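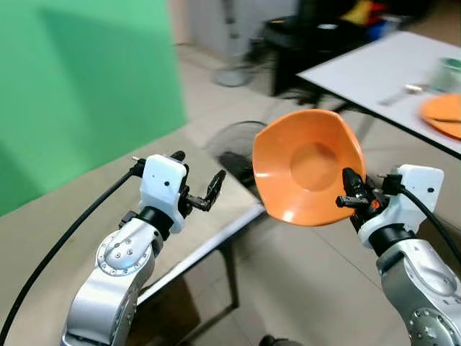

Table service: a student robotics club takes on the dishes

The robotics club at Grundwood meets after classes in a tiled room that used to store gym mats. Its members have spent most of this year on one problem, which is getting a pair of robot arms to lay out a place setting and clear it away again. They plan to enter the task in a student showcase in June.

Noelia Toledo started the club and still runs it. She teaches electronics during the day. I talked with her and three of the members over two afternoons, in between runs.

"The first year we did line followers, like everyone does," Toledo said. "Little cars on black tape. They were good for learning to solder. By the end the kids were bored, and so was I, to tell you the truth. I asked them what they wanted a robot to do and somebody said the dishes."

Washing was ruled out early because of the water. Moving dishes around on a table was left in, and that became the project. The members named it Livley, after a misspelled label on the first parts bin, and the spelling has stuck.

Dong-geon Han is in his final year and looks after the arms. He said most visitors expect the programming to be the hard part.

"People ask what language it's in," he said. "That's fine, but most of my time goes to cables. If a cable is too short, the wrist can't turn. If it's too long, it catches on something. I've moved the cable ties more times than I've changed the code."

The club teaches the arms by demonstration. A student guides the two arms through a task while the computer records the movements and the camera views, and the recordings are then used to train a program that tries the task without help. By the time I visited, the group had kept 2110 recordings. Another 300 had been thrown out.

"Those were mostly from the start," said Rasha Harb, who keeps the log. "We'd knock a cup, or someone would reach in and fix a plate with their hand. You can't leave that in, or it learns to wait for the hand."

Harb joined because a friend had signed up and didn't want to go alone. The friend has since moved to the swim team. Harb now decides which recordings stay, and she wrote the sheet taped beside the computer that tells operators how to start and finish each one. Both arms have to be back at rest before the recording is stopped. The dishes can't be in the same spots as last time. If the operator sneezes, it's a redo.

"The sneeze rule is real," she said. "It was a very big sneeze."

The dishes came from members' kitchens and a second-hand shop near the school, and few of them match. Toledo said she had thought about buying a proper set, and the students talked her out of it.

"Their argument was that no house has a perfect set," she said. "If you train on six identical white plates, you get a robot that's good at six identical white plates. I couldn't argue with it, and it saved us money."

The orange bowl is the one the members talk about most. Han said the rim gives the fingers something to hold, but the shape changes depending on where you grab it.

"With a round bowl, one bit of the edge is the same as the next," he said. "With that one, you can land on a curve or you can land closer to a corner, and it tips differently. When I'm driving, I come in slowly and close the fingers, then lift a little and stop. If it's going to slide, I want it to slide when it's low."

Omprakash Shukla, the youngest of the four, takes a different view of the bowl.

"I like it," he said. "It's easy to see. The white bowl on the white table is harder. I lose the edge of it when I look at the camera view."

Shukla has been with the club for less than a year and has become one of its steadiest operators. Toledo puts this down to patience. He puts it down to helping at his uncle's restaurant, where he learned to carry things without hurrying.

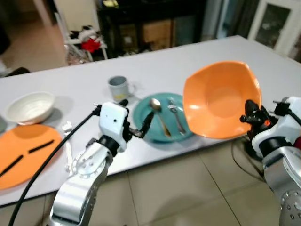 Forks, spoons and chopsticks

Cutlery was added to the project in the second term. Until then the students had worked only with plates, bowls and mugs, and they had a version that could move a bowl from one side of the table to the other on most tries.

"Then we put a fork down and it all fell apart," Harb said. "A fork is flat. It's thin. There's nothing to get under."

The group tried several ways of picking up a fork. One was to slide it to the table edge so that the handle stuck out. It worked for Han and for hardly anyone else. Another was to pinch the handle from above with the fingers almost touching the table, and that is the method they have kept. It takes longer, and Toledo makes the operators practise it before they record any of it.

A spoon and fork lying together on a plate is harder again, because the fingers have to take one and leave the other. The chopsticks were Han's idea.

"My mother asked what the robot was setting the table for, and I said dinner, and she asked where the chopsticks were," he said. "So I brought some in. They roll, that's the trouble. On a plate with a bit of a rim they stay put better."

I watched Shukla at the controls for a good part of the second afternoon. There wasn't much conversation. Harb sat beside him with the log and called out the number of each recording before it began. Twice she asked him to do one over. He didn't ask why either time.

Later I asked him what he thinks about while he's driving.

"Nothing much," he said. "The next thing. Where the other arm is."

The other arm comes up often. The students agree that using two at once is the skill that takes longest to learn. New members tend to use one and forget the second, and it ends up hovering over the dish they need. Toledo has them spend their first sessions passing a sponge from hand to hand, so to speak, before they touch anything that can break.

Breakages have been fewer than she expected. The club has lost 7 dishes so far, and one of those was dropped by a student carrying the box in from the car.

Getting ready for June

The showcase gives each team a table, a power outlet and a short slot in front of the judges. Teams must set up on site, and that worries Han more than the run itself. The lighting will be different, and so will the height of the table.

"We've been moving things on purpose," he said. "Different chairs behind, lights on, lights off. We turned the table on an angle. If it only works in this room, we don't have much to show."

Toledo wants the recordings up to 2310 before they train the last version. She expects to get there with time left over, provided the students don't all catch the same cold, as they did last winter. After that the plan is to stop recording and only test.

I asked whether they thought the arms would finish the whole setting in front of the judges. Han said the plates and the mug, yes. Harb said she'd be happy with the plates. Shukla thought the fork had a fair chance.

Toledo said she hadn't made a prediction and wasn't going to. She did say what she hopes the judges will ask about.

"I'd like them to ask to see the log," she said. "Rasha's written down every one we threw out and what was wrong with it. It's pages and pages. That's the work, as far as I'm concerned."

Students who want to join can come by the room after last class. Toledo asks that they tie back long hair, leave drinks in the hall and bring a dish from home if they can spare one. She is short of small plates at the moment.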